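Bench notebook, Thursday, September 4, 2025
Rasar build box, power limits and memory

Carried on from the February notes. Same board, same cooler, new BIOS. Mbali wants a setting we can leave on the machine for good, so today is power limits first and memory after that if there's time. 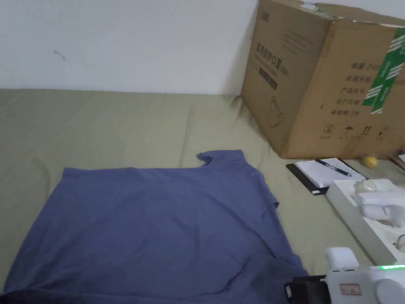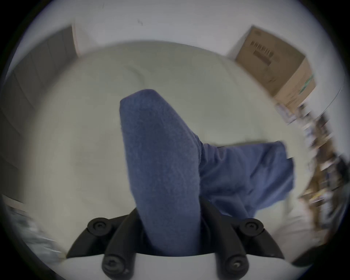

1. Baseline

Everything at board defaults, fans on the standard curve, side panel on. Left it idling while I had coffee, then ran the compile job three times. The first run was slower than the other two, same as in February. I'm throwing the first one away from now on and will do the same for every setting, otherwise we're comparing disk cache with no disk cache.

The board says "default" but the package limit in the BIOS reads as unlimited. Darren Bloxham spotted this last time and I'd forgotten. So the baseline isn't stock in any useful sense. Wrote STOCK? on the tape on the lid.

Fan noise is bad at this setting. It ramps up when linking starts and stays up well after the job has finished.

2. Package limit down

Set the limit to 833 first by mistake (typed into the current field, wrong page). The board took it without complaint, no warning, nothing. Backed out, loaded defaults, started again. Check which page you're on before pressing enter. The two look nearly the same in the new BIOS.

Second go fine. Brought the limit down in steps and ran the compile job at each one. The first couple of steps make no difference to build time that I'd trust. After that it starts to slow down, gently, and then at the lowest step it falls off badly and the desktop gets sticky while the job runs. The step just above that is where I'd leave it. Fans stay low all the way through and the case is no more than warm on top.

Skurnora logging tool dropped readings again at the lower steps. It does this if the window is minimised. Leave it open on the second screen.

3. Memory

Sticks are the Judotport kit, the pair from Nandi's old machine. Ran at the board's auto setting overnight last week with no errors.

Loaded the profile. Trains, boots, gets to the desktop. Memory test failed at 19 minutes. Reseated both sticks, same profile, failed again but later. Dropped the speed by 400 and left the timings alone. Clean so far, still going as I write this.

Don't know yet if it's the sticks or the board. Swapping them between slots would say something but the cooler has to come off to reach the near slot and I don't want to repaste today.

Sipho thinks the profile voltage is low for this board and that the old BIOS was quietly adding a bit. Possible. The February page has no voltage written down, so can't check. Writing it down from now on.

4. Odds and ends

Front USB header still loose. Pushed it home, it worked, then it dropped out again when I moved the case. Needs a new cable.

Hendricks sent the wrong fan splitter (3-pin). Going back. Ayanda Rampersad has the order number.

Saved the power limit as BIOS profile 2. Profile 1 is the old one, please don't overwrite it until the memory is sorted out.

To do
Let the memory test finish and note the result on this page
Repeat the compile job with memory at the lower speed
Ask Nandi what voltage she ran the kit at
Repaste and swap slots, if the test fails again
USB cable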